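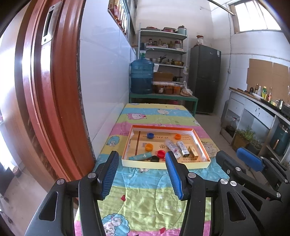
Figure 4-1. Pince portative à patins bleus striés devant un bac peu profond contenant quatre bouchons et divers petits objets.

4. Démonstration manuelle d'une tâche de tri

Ce chapitre décrit l'enregistrement d'une tâche de prise et de dépose avec la pince portative Jondari. Il suppose que la pince est appairée au poste de contrôle et que l'étalonnage de l'ouverture (chapitre 3) a été effectué. Pour la démonstration par télécommande, voir 4.4.

4.1 Préparation du poste

1. Placer le bac sur une surface stable, à hauteur de coude. Une nappe imprimée est admise ; elle doit être tendue et ne pas glisser sous le bac.
2. Disposer les objets à saisir dans le bac. Les objets qui ne font pas partie de la tâche (emballages, tubes, petites boîtes) peuvent y rester.
3. Vérifier que les patins sont propres et bien enfoncés sur les doigts. Remplacer tout patin dont les stries sont usées.
4. Contrôler le serrage des vis visibles sur les bras. Ne pas utiliser de visseuse.
5. Saisir l'intitulé de la tâche dans le champ « Consigne ». Employer un verbe d'action et désigner l'objet par sa couleur, par exemple : « Prendre le bouchon rouge et le déposer hors du bac ».

Note – Lorsque deux objets de même type ont la même couleur, comme les deux bouchons orange de la figure 4-1, préciser la position dans la consigne (« le bouchon orange en haut à droite »). Une consigne ambiguë est acceptée par le logiciel mais dégrade l'apprentissage.

4.2 Enregistrement

1. Tenir la pince doigts ouverts au-dessus du bac, immobile, et appuyer sur la gâchette latérale. Le voyant passe au vert fixe.
2. Attendre le signal sonore. Tout mouvement antérieur au signal est rejeté.
3. Approcher l'objet à vitesse constante. Orienter les doigts de façon que les patins se présentent de part et d'autre de l'objet.
4. Fermer la pince progressivement jusqu'au contact, puis maintenir la prise pendant 400 ms avant de soulever.
5. Transporter l'objet jusqu'au point de dépose et rouvrir complètement les doigts.
6. Revenir à la position de départ et relâcher la gâchette.

Répéter la séquence au moins 20 fois par consigne. Modifier la position des objets entre deux séquences. Ne pas changer d'opérateur au sein d'une même série.

ATTENTION – Ne pas placer la main libre dans le bac pendant l'enregistrement. Une main visible près de l'objet est interprétée comme faisant partie de la tâche.

ATTENTION – Ne pas appuyer les doigts sur le fond du bac. Un effort vertical prolongé fausse le capteur d'ouverture et impose un nouvel étalonnage.

4.3 Contrôle des séquences

1. Ouvrir le module Fatska et sélectionner la série.
2. Relire chaque séquence à vitesse réduite. Supprimer celles où l'objet est tombé, a été poussé ou a été saisi en deux temps.
3. Vérifier la courbe d'ouverture. Elle doit présenter un seul palier fermé par séquence.
4. Valider la série. Elle est alors verrouillée et ne peut plus être complétée.

Une série peut contenir jusqu'à 2 000 séquences. Au-delà, en créer une nouvelle avec la même consigne.

Le code 918 indique une perte de suivi de la pince. Il apparaît le plus souvent face à une fenêtre lumineuse ou devant une surface réfléchissante. Tourner le poste d'un quart de tour, puis reprendre à l'étape 1 de 4.2. Si le code persiste, nettoyer l'objectif avec un chiffon sec.

4.4 Démonstration par télécommande

La procédure est identique, à ceci près que l'opérateur pilote le bras depuis le pupitre Chávez. Limiter la vitesse du bras au niveau 2 pour les petits objets. L'arrêt d'urgence doit rester à portée de main pendant toute la série.

Ne pas mélanger dans une même série des séquences manuelles et télécommandées.

Ziretthorpe – Documentation technique. Rédaction : Siu-fong Tang. Révision du 13 novembre 2024.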